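3.2 Garments and starting states

The way a shirt lies before anyone folds it has a large effect on how long the folding takes. Most earlier work on household laundry starts from a garment that is already flat, with the sleeves out to the sides and the front facing up. Clothes coming out of a basket seldom look like this. We therefore sorted starting states by the condition of three areas: the body panel, the hem and the sleeves.

A body panel was scored as open if most of its area lay in a single layer or in a neat double layer, front on back. It was scored as gathered if the cloth was piled on itself. Creases alone did not change the score. A cotton shirt that has sat in a pile overnight will be wrinkled from collar to hem and can still be open in our sense – the wrinkles come out with one or two strokes of the hand, while a gathered panel has to be lifted and laid down again.

Figure 3 gives an open body panel with a sleeve out of line. The orange shirt stretches across the middle of the floor and one sleeve hangs down on the right. A fold runs diagonally over the middle of the shirt, and by our rules this was treated as a crease in the panel and did not count as gathering.

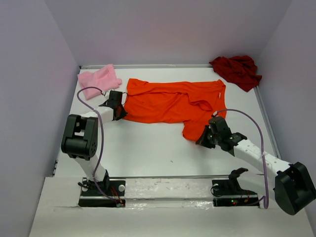

Figure 3. Orange shirt with the body spread flat but wrinkled; pink and dark red cloths behind.

The other two cloths were left where they were. We did not clear the surface between trials, as people folding at home usually work with the rest of the load beside them. The pink cloth at the back left is folded and crumpled into something close to a rectangle, and the dark red one at the back right is bunched in a heap. Neither was scored while the orange garment was being worked on.

3.3 Scoring of sleeves and rolled edges

Sleeves caused most of the disagreement between raters. The first version of the coding sheet had two values, in and out, and it failed quickly. A sleeve can lie clear of the body and still be twisted at the shoulder, so that pulling the cuff straight drags the whole side seam with it. We added a third value, turned, for any sleeve joined to the body by a roll or loop of cloth.

Of the 300 states in the pilot set, 178 had at least one sleeve marked as turned by one rater or the other. Nerea Calvo and Hyun-seo Bae each scored the full pilot set alone, then met to settle the cases where they differed. Bae tended to mark a sleeve as turned whenever the edge of the roll could be seen. Calvo wanted the roll to be thick enough to hold its shape. The final rule follows Calvo, with a note that thin jersey should be judged more loosely.

Rolled edges along the body were coded apart from the sleeves. A band of doubled cloth at the top of a panel is easy to miss when the lower edge is tidy, and raters were asked to look at the upper edge first.
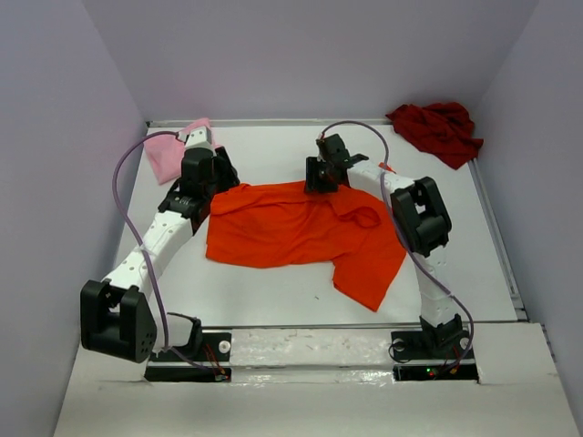 Figure 4. Orange-red garment with a folded band at the upper edge and a rounded, rolled fold toward the right.

In Figure 4 the left part of the garment makes a wide panel with a fairly straight side, and we scored it as open. The right part was scored as turned on account of the rolled fold and the flap below it, which ends in a slanted hem. Long shallow wrinkles across the panel were ignored, as before.

The main set holds 2585 states scored under the final rules. Each was scored once, and every tenth state was scored again by the second rater. Where a fold left too little of the garment showing to judge, the state was marked as unclear and kept in the set, but left out of the timing results in Section 4.

Close views were used only to settle doubtful edges. They help with small things such as whether a crease is raised or pressed down, and they are of little use for judging the shape of the garment as a whole. For this reason no state was scored from a close view alone. 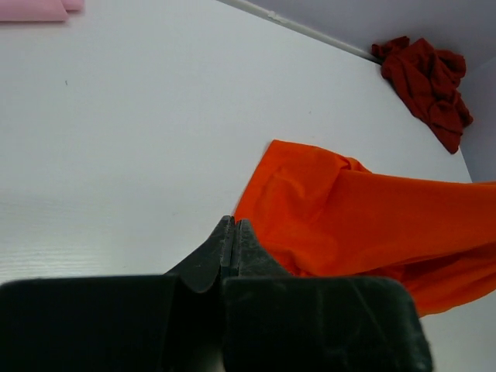 Brasport, September

Notes on the close views were added to the coding sheet after the main set was finished. Raters should record a raised crease separately from a long fold when both occur in the same piece of cloth, as they do in the orange cloth in the close view. Shadow on the underside of a fold should not be read as a second layer. The sheet used for the pilot set remains available from the authors on request, with Calvo's and Bae's original scores in separate columns.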